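Trying to date a run of "Flurkon" Sunday pages

Karabo Mofokeng
Posted 5 December 2018

I bought a bundle of Sunday comic pages at an estate sale in November and most of them are easy to identify. The exception is a half-page strip called Flurkon, signed only "Chamoun" in the last panel. It is a space adventure with a boy pilot and a talking compass. There are nine pages, all from the same paper as far as I can tell, but whoever saved them trimmed the top margins, so the date and the name of the newspaper are gone.

What I do have is a copyright line in tiny type between two panels. On five of the pages it says Ellanberg Features. On the others it says Fatano Syndicate. The art looks the same to me on all of them. Did the strip change syndicates, or are these from two different papers? And is there a way to put them in order without the dates? The backs have parts of other strips and some ads, mostly for breakfast cereal and tires.

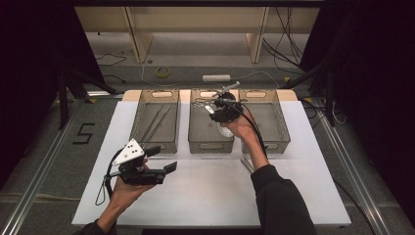 The trays and forceps on the table.

I would rather not unfold two of them any more than I need to, as they are splitting along the crease. Any help with the order would be appreciated.

inkwell_dan

It changed syndicates. Ellanberg was a small outfit that sold mostly to weeklies and small dailies, and Fatano took over its list when the owner retired. Several strips carried on with the same artist and only the copyright line changed. So your five Ellanberg pages are the earlier ones and the Fatano pages come after.

For the order inside each group, look for a strip number. Ellanberg put one in the art itself, usually in the bottom right corner of the second or third panel - it is easy to mistake for part of the drawing. I have a page from another of their features numbered 100, and it is hidden on a fence post. Fatano dropped the numbers and used a month and day, without the year, next to the signature. If the signature panel was trimmed you may be out of luck there.

Don't throw out the backs as evidence. If you can identify one of the other strips on the reverse and it has been indexed, you can match the storyline and get the exact Sunday.

Marlene K.

I remember Flurkon but I thought it was a daily. My brother cut it out and pasted it in a notebook. The compass was the best part. Sorry I can't help with the years.

panelborder

Agree with most of what Dan wrote, with one correction. The Fatano line doesn't always mean a later page. Some papers ran Sundays weeks behind schedule, and a few were still using Ellanberg proofs after the switch. Go by the numbers if you find them and use the copyright line only as a backup.

Also check the lettering. Chamoun lettered the early ones himself and the capital G has a long tail. The later lettering is much stiffer and was probably done by someone in the office.

As for the splitting ones, leave them folded and read what you can from the outside until you have Mylar sleeves big enough for a half page. Don't use tape, even the kind sold as archival.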